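Flomdale bench plan: README

Maintained by Florence Bouchard. Questions about money go to Keegan Hawthorne, questions about the hardware go to Brock Cormier.

What is in this folder

This folder holds the equipment plan for the Flomdale bench, the small two-arm cell where we record manipulation data. It contains the shopping list, the quotes we received, the notes from the budget meeting, and a sample still from the recordings. The recordings themselves are not in here. They are on the Mosoti storage and have their own data card.

The plan covers one budget year and it starts in September. Please do not order from older copies of the list. The old one still has the bigger arms, which we cannot pay for.

Files

items.csv: one line for each thing to buy, with supplier, price, lead time and priority
quotes: PDF files as the suppliers sent them, names not changed
spares.csv: parts that wear out, and how many we keep on the shelf
meeting_notes.txt: typed by Tanner Kowalchuk during the meeting, a bit short in places
stills: reference picture for the current task

Columns in items.csv

item: name in plain words
supplier: Rostance, Tridton or "workshop" when we make it in the house
unit_price: without tax and without shipping
qty: how many pieces in this order
lead_weeks: what the supplier promised in writing. If they only said it on the phone, leave it empty.
priority: 1 means the bench stops without it, 2 means the work is slower, 3 means it would be nice
approved_by: initials. An empty cell means not approved, also when everybody agrees in the corridor.

How we decide the priority

In the last budget we put almost all the money in the arms and had very little for everything around them. Then the bench was waiting for small parts. For this year Brock proposed to start from the task and go back to the arms, and we agreed. So for each task we ask what gets touched, what gets pulled and what gets bent many times. These parts come first in the list.

The task boards are a good case. The switches and buttons last well, but the test leads are used hard, and the jacks become loose before we notice it. One set of replacement leads costs 217 from Tridton, in the same currency as the rest of the file. We plan 4 sets for the year. Vaughan Tomoana thinks it is too many. I prefer to have them left over.

Gripper fingers are similar. We keep 2 spare pairs on the shelf, and when one pair is taken, the person who takes it writes it in spares.csv on the same day.

Things not in the budget

Computers and storage are paid from another account. Also the enclosure panels and the lights are not here, they were bought with the room. If a panel gets scratched, ask Keegan first. A white panel from a different supplier can have a different shade, and then the new recordings do not match with the old ones.

Current task board

The board is modular, and this was the main reason to choose it. It can be ordered by section, so a broken section does not mean a new board. The price of a full board and the price of each section are on separate lines in items.csv. Please do not add them together, Tanner did this once and the total looked terrible.

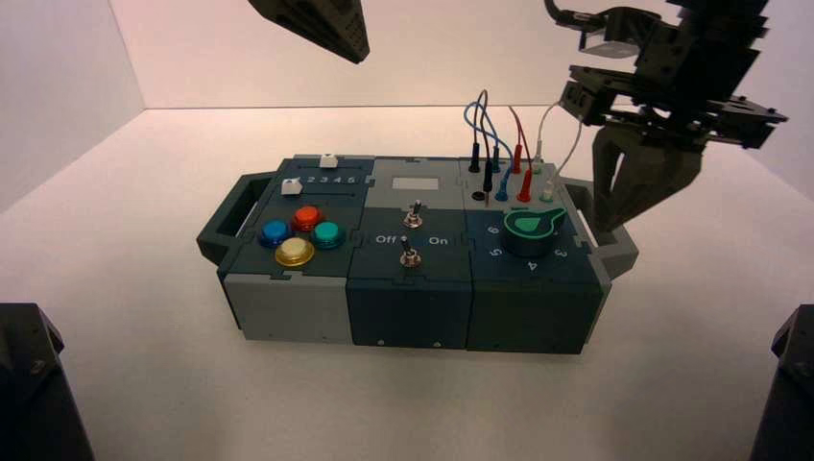
Task board with buttons, toggle switches, test leads and rotary knob, with parts of the two grippers above it.

When you plan a new section, leave room for the fingers behind the handles and near the plugs. Cables need space too, also above the board. A section that looks fine in the catalog can be difficult to reach with both arms.

Known problems

The Rostance quote for the arm service is older than the others and must be asked again before we sign.
Shipping is missing for everything from Tridton.
Two lines in items.csv have the same name, "knob". One is the complete part and the other is only the cap. I will rename them.

Changing this plan

Write the change in items.csv, put your initials in the note column, and tell Keegan. He updates the total at the end of each month. Changes with priority 3 wait until the next meeting.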